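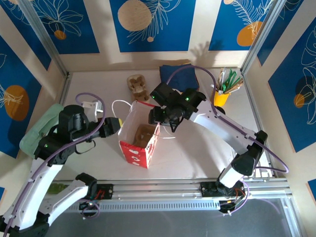
One carrier in the bottom of the bag, the second on the table behind it.

Atell Community Help > Packing and Wrapping > Bags and carriers

Two moulded cup carriers in one paper gift bag – nested or side by side?

Posted by skurkach_store, 10/11/21
Viewed 3033 times

I put together tea and coffee gift sets for a small shop. Each set goes out in a red and white paper gift bag with cord handles and includes two moulded cardboard cup carriers. The mugs are collected separately from the counter, so the carriers travel empty and the customer loads them at home. I also put in a flat card and a packet of biscuits.

The first carrier is no trouble. It goes down to the bottom of the bag and stays there. The second one is the problem. I have tried three arrangements:

Side by side, both on edge. They fit, but the bag bulges at the front panel and will not stand straight on the shelf.

One flat, one on edge. The upright one leans on the side of the bag and falls over when the bag is picked up.

Stacked loose, both flat. The top one rides up on the rims of the lower one and slides, and I then have no level surface for the biscuits.

The two carriers are not from the same batch. One is a plain brown, the other is more of a greyish brown, and they do not drop into each other as cleanly as two from the same pack. The bags are already printed, so a larger bag is not an option until April.

I would also like to know whether anything should go under the lower carrier. The base of the bag is a single fold with a loose card insert, and a few have started to open along the glue line. I don't know if that is the load or the way the bags are being picked up.

Final point: the handles. They are soft cord and flop outwards or inwards as they please. When they flop inwards they get trapped under the second carrier and I have to take everything out again.

20 replies, showing the highest rated

hevent_packing

Nest them, but turn one end for end first.

Moulded pulp trays look symmetrical and often are not. The mould has a slight draft, and the hollows at one end can be a touch deeper than at the other. If two trays will not nest, rotate the upper one by half a turn in the flat plane and try again before deciding they are incompatible. With mixed batches this works more often than you would expect. If it still stands proud, look at the centre ridge. That is normally where the difference between makers shows up, and pressing on it will only crack it.

Nest them outside the bag, on the table, and put them in as one piece. Most of the trouble you describe comes from putting the first one in alone and then trying to seat the second one blind, with your hand between the carrier and the side of the bag.

Order of work I use for the same sort of set:

Open the bag fully and push the base flat from the inside with your fist. A base that is still half folded gives you a leaning bag whatever you put in it.

Lay the card insert in and run a finger along all four edges.

Put both handles outside the bag, one to each side. They must stay outside until the last item is in.

Nest the carriers, hold them by the short ends, tilt so that one end goes in first, lower, then level off.

Lay a piece of stiff card across the top of the nested pair. This is your level surface for the biscuits.

Bring the handles up last.

On the base: nested carriers weigh next to nothing, so I would not blame the load. Glue lines on that type of bag usually open because the bag has been lifted by one handle or stored somewhere damp. Check the ones you have not used yet. If the seams lift with a fingernail, it is storage.

Comment from skurkach_store: The half turn did it for most of them. They sit slightly high at one end but they no longer slide. The bags were kept next to an outside door, so I will move them.

Comment from hevent_packing: Slightly high is fine. Put the high end towards the back panel and the front will stay flat.

gajewski_paper

Agree with nesting. Disagree on the card insert. The loose insert supplied with printed bags is generally too thin and a few millimetres undersized, so it shifts and all the weight goes on to the fold. Cut your own from grey board to the full inside measurement and drop it in on top of the original. I did 151 bags this way last spring and had 3 base failures, against a good deal more the year before – I did not keep a figure for that, so take it as an impression.

If a pair really will not nest, put the upper one in upside down, rim to rim with the lower. You lose height but the two faces bear on each other and neither can slide far. Check that the biscuits still clear the top of the bag before you do the whole run.

Do not trim the carriers to make them fit. Cut pulp sheds fibre on everything, and the cut edge has no strength when the customer comes to put mugs in it.

For the handles, a small loop of paper tape round both cords keeps them together once the bag is closed. Test it on the printed surface first. Some tapes lift the red.

teapot_lid

Why not just leave one carrier out and hand it over with the mugs? Ours go flat on the counter and people take one. Less to pack.

Comment from skurkach_store: The set is sold as a complete bag, so both have to be in it.

teapot_lid: Fair enough. Tissue down the sides then, it stops the rattle.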